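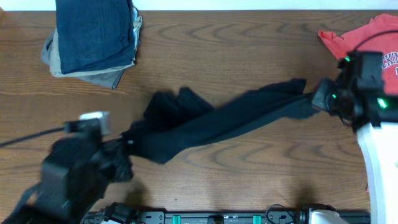 Bench 2, both arms on the navy garment, folded stack at back left.

Tistville Robotics Club, pre-run safety checklist, folding project
Inspected by: Kwadwo Korletey
Date: 17th October

1. Arms fixed firmly to the rail. PASS
Pushed each one by hand with power off. I would still like to see the torque values written down somewhere. "Tight" is not a value.

2. Cables clear of moving joints. PASS WITH COMMENT
The form from September says "cables tidy." There is a loop standing up over the rail toward the right-hand end. Tie it down, then sign.

3. Emergency stop reachable from both sides. FAIL
One button, one side. The team says whoever runs the Skadano software can stop it from the keyboard. I don't accept a keyboard as a stop.

4. Speed limit set to 60 percent. PASS
Read from the screen. Someone had it at 100 last time and could not tell me why.

5. Grippers release on power loss. NOT TESTED
Team lead says yes. Show me, with cloth in the grippers.

6. Work area holds only what the run needs. COMMENT
Folded clothes and a red garment sit on the same table as the piece being handled. If a sleeve can reach a gripper, it will sooner or later. Move what isn't in use to the Lolleo cart.

7. Run log up to date. COMMENT
Log claims 1,649 folds. No column for failed folds, so I can't say what that number means. Add one.

Result: no unattended runs. Items 3 and 5 to be fixed and shown to me before the Boonyarit meet.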